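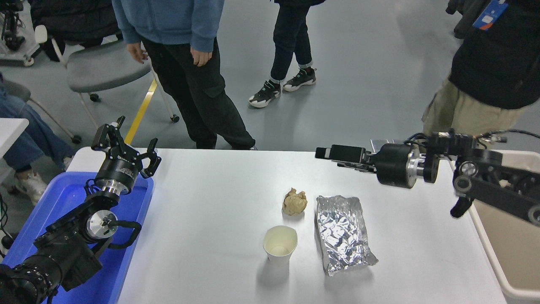

Section 3, setting up the Olska worm bin. Do this before the worms arrive, the bedding wants a full night to settle. Unpack the trays, lid, base, tap and leg set. Keep the cardboard sleeve, you'll shred it in step 4. Other dry stuff from around the house works too: a plain brown paper ball like the one on the table, pulled open and torn into strips, is good bedding. Paper cup next to it, no, most have a lining. Foil never, not even small bits. Worms come seperately from Flestcombe, usually on a Thursday if ordered by noon the day before.

3.1 Assembly

1. Turn base upside down. Push the four legs in until they click. Wiggle each one.

2. Fit the tap. Rubber washer on the INSIDE, nut on the outside, hand tight. No pliers, the thread is plastic and strips easy.

3. Pour two cups of water into the base, wait a few minutes, look for drips under the tap. If it drips, re-seat the washer and try again. Empty it out.

Note: base from before May has the older gray tap. Same steps, but the nut goes on with the ridge facing you.

4. Shred the cardboard sleeve, strips no wider than a finger. Soak in a bucket, squeeze out hard. Should feel like a wrung sponge. If water runs down your wrist its too wet.

5. Set the first tray on the base. Line with one dry sheet of newspaper, then all the damp bedding, fluffed up. Add the coir block (soak it first, see the sleeve for how much water) and one handful of garden soil for grit.

6. Lid on, leave overnight.

CAUTION: don't put the bin in direct sun or against a heater. Best temperature inside is 70 F. Check with a kitchen thermometer stuck in the bedding, not the air above it.

3.2 Adding worms

1. One starter bag is 280 grams. Use the whole bag in one tray, don't split it.

2. Open bag over the bedding, tip everything out, including the crumbly stuff they travel in. Don't dig them in. They go down by themselves.

3. Leave the lid off under a lamp the first evening, then put it on. A few worms up the sides the first couple nights is normal. Lots of worms, check moisture again.

4. No food for two days.

5. First feed: a small handful of soft scraps, buried in one corner. Cover with bedding. Next feed, next corner, and so on round.

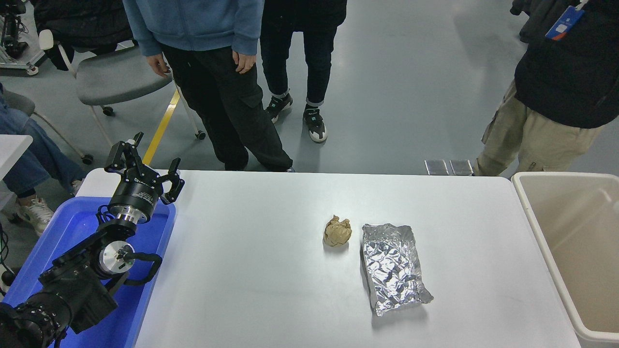 3.3 What goes in, what stays out

IN: fruit and veg peelings, tea leaves, coffee grounds with the filter, crushed eggshell, stale bread (a little), plain cardboard.

OUT: meat, fish, dairy, oily leftovers, citrus in any quantity, onion, glossy paper, anything coated or metal, pet litter.

Note: if it smells sour you're over feeding. Stop for a week, add dry strips, leave the tap open with a jar underneath.

3.4 Second tray

Add when the first one is full to the line. Usually 8 weeks, can be longer in a cold room. Stack it directly on the bedding, no gap, or they wont climb. Start food in the new tray only.

Spare washers and taps: ask for part 106, Starano shop counter or by mail. Setup questions to Saadet Işık, mornings are best.

Previous Contents Next Parts Troubleshooting Contact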